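Sorting and Storage of Small Containers in a Shared Household Kitchen
Student Project Report, Home and Consumer Studies
Brulham College
Submitted by Saoirse Ó Ceallaigh, February 3, 2025

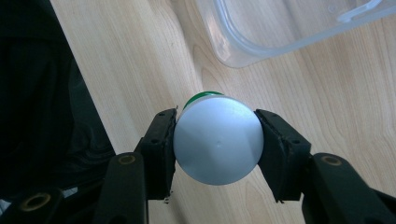
1. Introduction

This report presents the work carried out for the second-year practical project in Home and Consumer Studies. The project concerned the storage of small containers, by which is meant the bottles, jars, tubs and shaker packs that collect in a kitchen used by several people. The site was the ground-floor kitchen at Allolholm House, a student residence operated by the college.

The subject was chosen after the residence survey of the previous July, in which residents named the kitchen as the part of the building most in need of attention. The comments did not concern cleanliness. Residents wrote that they could not find what they had bought, that they bought the same thing again, and that the cupboard beside the stove could not be opened without something falling out of it.

The project was limited to containers small enough to be held in one hand. Cookware, plates, appliances and the contents of the refrigerator were left outside the scope. The department agreed to this limit at the proposal stage.

2. Aims

The project had the following aims:

To record which small containers were kept in the kitchen and where.
To design a storage arrangement using the existing furniture and a budget of 3000 cents.
To introduce the arrangement and observe its use during one term.
To report on the results and recommend whether other residences should adopt it.

3. Background

Course reading on domestic storage generally treats the household as a single unit with one person in charge of the cupboards. A residence kitchen does not fit this model. Allolholm House has 19 residents, each of whom buys food separately and cooks at a different hour. Some items, such as salt and cooking oil, are shared by informal agreement. Others are private, and the difference is not always marked.

A previous student project at Destthorpe Hall considered a similar problem. That project assigned every resident a numbered shelf. The written report from Destthorpe noted that the shelves were of unequal depth and that residents on the upper shelves moved their items down within a few weeks. The present project took this finding into account and did not assign shelves by person.

4. Description of the Site

The kitchen has one long counter, a table and three wall cupboards. The cupboard beside the stove is the deepest of the three and is the one in which most small containers were kept at the start of the project. Its shelves are fixed and cannot be adjusted. A container placed at the back of the lower shelf cannot be seen by a person standing at the counter.

The other two cupboards were used for dry goods and for mugs. The mug cupboard was less than half full and offered the most useful free space in the room.

Lighting in the kitchen is adequate over the counter and poor inside the cupboards. This matters for the labeling system described in Section 6.

5. Method

5.1 Initial record

All small containers were removed from the cupboards and placed on the table. Each was entered on a record sheet under five headings: contents, shape, size, condition of the label, and location when found. Residents were informed by notice beforehand and were invited to remove anything they did not wish to have recorded. Two residents did so.

The record sheet distinguished three basic shapes – round, square and irregular. Round containers formed the largest group. They present a particular difficulty in storage because they roll when laid on their side, and residents had been laying them on their side in order to fit more onto the lower shelf. When a round container is stored in this way with its base toward the door, the person looking for it sees a plain disk and has no information about the contents. Several of the containers recorded had bases so similar that they could be told apart only by being taken out.

5.2 Interviews

Short interviews were held with eleven residents. Each was asked what they looked for most often, how they recognized it and where they expected it to be. The questions were kept the same throughout.

The most consistent answer concerned color. Residents described containers by the color of the cap or the lid far more often than by the words on the label. "The green one" and "the one with the red top" were typical replies. Only three residents said that they read labels when looking for something they used regularly.

5.3 Design of the arrangement

Three arrangements were considered. The first placed all containers upright in single rows, which left too little room. The second used a tiered rack. A rack of suitable width was found in the Kirkegaard catalog but its height would have prevented the use of the shelf above it. The third arrangement grouped containers in clear plastic bins that could be drawn forward like a drawer. This was the arrangement selected.

Clear bins were preferred to solid ones in view of the interview results. If residents search by color, then the color has to remain visible when the bin is in place.

5.4 Introduction and observation

The bins were put in place at the start of the term. A one-page guide was taped to the inside of the cupboard door. Observation consisted of a weekly check in which each container was marked as in its bin, in another bin, or outside the bins. No corrections were made during the check itself. Corrections were left to the residents, so that the results would reflect ordinary use.

6. The Arrangement in Detail

The bins were divided by purpose. One was for cooking ingredients shared by all residents, one for seasonings, one for baking and one for items that did not belong in a kitchen but were regularly left there, such as vitamins, glue and hand cream. The last of these was added after the initial record showed how many such items there were.

Inside each bin, containers stand upright with the label facing forward. Where a container is too tall to stand, it is laid with the cap toward the door and the base toward the wall. This rule was the one that residents found strangest, and it was explained in the guide with a small drawing. Its purpose is to keep the colored end in view.

Bin labels were printed in large type on white card. The first set was attached to the front of the bins and proved hard to read in the poor light of the cupboard. A second set was attached to the edge of the shelf directly below each bin, where the counter lighting reaches. The second set remained in use until the end of the project.

The total spent was 2000 cents, leaving 1000 cents of the budget unused. The larger part of the expense was for the bins. Card and tape were supplied by the department.

7. Results

The weekly checks produced 1312 individual entries over the term. In the first three weeks most containers were found in the correct bin. A decline followed in the fourth and fifth weeks, during which several new items were placed in front of the bins and left there. The position improved again after one resident, on her own initiative, moved the bin for shared ingredients to the front of the lower shelf.

The seasonings bin gave the best results throughout. Residents used it daily and returned items to it without being asked. The baking bin was used seldom and remained in order mainly for that reason.

The bin for non-kitchen items filled within two weeks. Residents did not empty it, and by the middle of the term it could no longer be drawn forward without being lifted. It was then replaced with a smaller bin placed on the table, in plain sight of everyone who ate there. The quantity of non-kitchen items fell afterward.

Duplicate purchases could not be measured directly. In the closing interviews, six residents stated that they had bought fewer repeated items during the term, four had noticed no change and one was unsure.

The rule on laying tall containers with the cap toward the door was followed unevenly. Residents who had taken part in the first interviews generally followed it. Others tended to put containers back as they came to hand.

8. Discussion

The results suggest that visibility had more effect than labeling. Residents seldom referred to the printed labels after the first week, but they did comment favorably on being able to see through the bins. One stated that she now knew what was in the cupboard "from across the room, more or less".

The decision not to assign space by person appears to have been correct for this residence. No disputes over space were reported. There were two complaints about private items being used by others, and both concerned containers without a name on them. A simple system for marking private items would have been a useful addition – this was raised in the first interviews and should have been acted upon at that point.

The method has certain limits. The observer was known to the residents and the checks were made at a regular hour, which may have encouraged some tidying beforehand. The project also covered one term only, and the residents will change in the coming year. It is not known whether the arrangement would continue without a person responsible for it.

9. Recommendations

It is recommended that the clear bins be retained at Allolholm House and that the bin for shared ingredients be kept at the front of the lower shelf.

Any residence adopting the arrangement should place its labels on the shelf edge and should test them in the evening, when the cupboards are darkest.

A bin for non-kitchen items should be small, open and kept outside the cupboards. It should be emptied at the end of each month.

Marker pens should be kept on a string beside the cupboard for the marking of private items. The unused part of the budget would cover this expense.

10. Acknowledgments

Thanks are due to the residents of Allolholm House for their patience during the initial record, when the table was unavailable for most of an afternoon, and to the department for the supply of materials. The record sheets and the one-page guide are held in the department office and may be consulted on request.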